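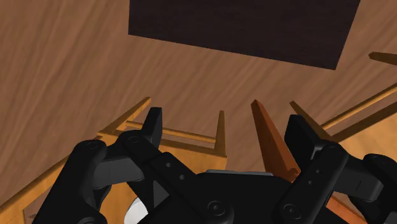 Suelo de madera con veta marcada y alfombrilla oscura. Render.

Diapositiva 1. Saludo y arranco sin presentarme mucho, que ya lo hace Sunita Okafor antes que yo (ojo: pronuncia mi apellido a su manera, no corregirla en directo).

Buenas tardes a todos, y gracias por venir un viernes a última hora. Hoy vengo a hablar de suelos y mesas de madera, o sea, de cómo se cuidan, cómo se estropean y cuánto dinero tiramos en productos que no hacen falta. Llevo media vida lijando y todavía me emociono cuando sale una veta bonita debajo de un barniz viejo, ¡qué le voy a hacer!

Preguntar a la sala: ¿quién friega la madera con el cubo lleno? Esperar a que levanten la mano. Si no la levanta nadie, confesar que yo también lo hacía en mi primer piso.

Diapositiva 2. La veta. Pedirles que miren hacia dónde corre antes de tocar nada. Se lija siempre a favor, se aplica el aceite a favor y se retira el sobrante a favor. Contar lo del salón de los Szabo: le di la lijadora a mi cuñado diez minutos, me fui a por café y cuando volví había un remolino delante de la chimenea — me costó el fin de semana entero.

Diapositiva 3. Alfombras. Tapan la luz, y la madera de alrededor cambia de tono mientras la de debajo se queda como estaba. Moverlas de vez en cuando, por favor. Y nada de base de goma sobre un suelo recién aceitado (enseñar la muestra que traigo en la bolsa azul y que la vayan pasando).

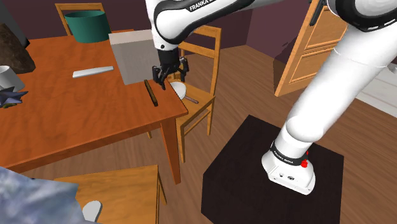

Mesa de tono anaranjado con un palito oscuro encima. Render.

Diapositiva 4. Mesas. Ese tono entre naranja y marrón le encanta a unos y lo odian otros, y en el taller de Gruvley me piden a partes iguales ponerlo y quitarlo. Antes de decidir, probar siempre por la cara de abajo del tablero. Grano 60 solo si hay que arrancar barniz gordo; si no, ni abrirlo.

Aquí va la cuenta, despacio: la mesa de Brindeck eran 480 euros en restauración, y el dueño se había gastado ya 500 en ceras y abrillantadores. Pausa, que la gente suele reírse.

Entre mano y mano de aceite, 4 horas como poco. Si preguntan por el aceite Guvotness, decir que a mí me gusta, pero que huele fuerte y hay que abrir ventanas. Los trapos usados, extendidos al aire libre y nunca hechos una bola en la basura. Esto lo digo dos veces.

Si voy mal de tiempo me salto las manchas de tinta y paso a las preguntas. Recoger la muestra de goma antes de que se vayan.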